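About Geerts

Can a machine do your washing-up yet?

No. We thought we'd put that at the top, because it is what most people come to this page to find out, and it saves them reading about our values.

Geerts is a small company that tests household and shop-floor robots for the people who are thinking of buying them. Makers send us a machine, or a hotel chain or a canteen sends us the machine it has been promised, and we give it chores. Then we write down what happened in plain words and send the report to whoever paid for it. We don't build robots and we don't sell them. We have been offered shares in several and have so far managed to stay poor.

How we started

We began as a firm that tested kitchen equipment: hinges, handles, trolley wheels, the drawers that canteens slam all day. One spring a customer asked whether we would mind having a look at an arm that was supposed to stack trays. We minded a little, but we looked. It stacked trays very nicely as long as the trays were the ones it had met before, and the customer had just ordered new trays.

That report ran to 4 pages and was passed around a good deal more than anything we ever wrote about hinges. More arms followed. The hinges went quiet after a while, though we still do them if you ask, and a couple of us miss them.

What we test

Our list of chores stands at 694 entries. It was meant to be a tidy list and it isn't. It has 'put the pan away' next to 'put the pan away when the cupboard is already full', which we count as two jobs, and so would you if you had to do the second one. Some entries come from homes, some from kitchens that feed several hundred people, and some from packing benches and stockrooms.

Pots and pans take up more of the list than anything else. People assume we chose them to be kind to the machines, as a pan is big and doesn't run away. Then they watch a lid being handled. A lid is thin at the edge, heavy for its size and shiny on both sides, and if it's glass the machine has to make up its mind about something it can see straight through. A person picks one up while talking to somebody else. For two fingers with no palm behind them it is a proper piece of work, and holding it at a slant by the rim, over a steel pot, is where we spend a good part of our week.
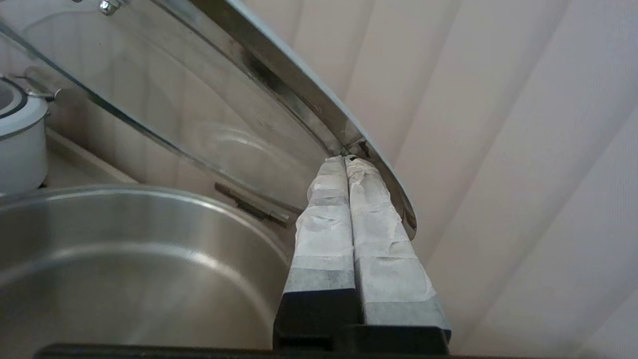
How we mark

Every chore gets 30 tries. We don't count the practice runs, and we don't let the maker's engineers stand next to the bench, where they tend to lean forward and breathe at it.

A try passes if the job is finished and nothing needs to be picked up off the floor. We don't give points for elegance. We don't give points for nearly, either, which causes more arguments than every other rule put together. To call a chore 'ready for a home' we want 85 per cent or better, and we want it again in May after the machine has sat in a cupboard over the winter. Very few chores have got through both. Wiping a flat, clear table has. Moving identical boxes from one shelf to another has, and on a shop floor that's worth real money, so please don't take this page as a sneer.

Things that haven't got through include making a bed with somebody's cat on it, pairing socks, and anything to do with cling film.

The kit we use

We own a few arms of our own for comparison. Most of them end in a pair of plain fingers, and the fingers end up wrapped in tape. Bare plastic on polished steel is a poor grip. There are clever coatings you can buy for this, and we've tried some of them, and we've gone back to tape. It wrinkles, it goes grey and it has to be replaced, so changing it is a chore in its own right. It is number 412 on nobody's list but ours, and a person does it.

Our kitchen bench is called Pelska and our stockroom bench is called Nevov, after the two streets the company has rented in. Pelska gets the pans. Nevov gets the boxes, the bin bags and the trolley with the bad wheel, which we have been careful not to mend.
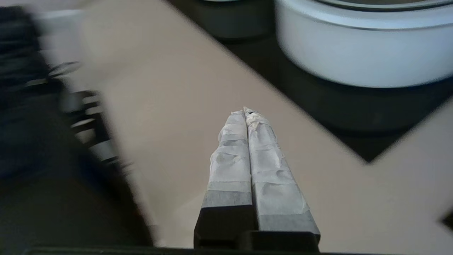

Tarnier wrote to us after reading one of our kitchen reports, and asked that the reply go on this page where others might see it. The complaint was that we were too hard on the machines: a canteen doesn't need a robot that can do every job, only one that does the dullest job all night without sulking, and a mark of 'not ready' puts buyers off something that would have suited them well enough.

We think that's fair, up to a point. We've since split our marks in two, one for homes and one for places where the job stays the same from one hour to the next. Scores for the second kind are a good deal kinder. We haven't moved the pass mark for homes and we don't plan to. A canteen can put a rail round its robot. You probably want to walk across your kitchen.

Working with us

If you make a machine, send us one we can keep for a month, with the manual you give to customers and not the one you give to your friends. If you're about to buy one, tell us the job you want doing and how many pans you have, including the one with the loose handle. We'll say no if we think you don't need us, and quite often what you need is a bigger draining rack.

Visits are welcome by arrangement. There is tea. We make it ourselves.

Page last updated 26 May 2024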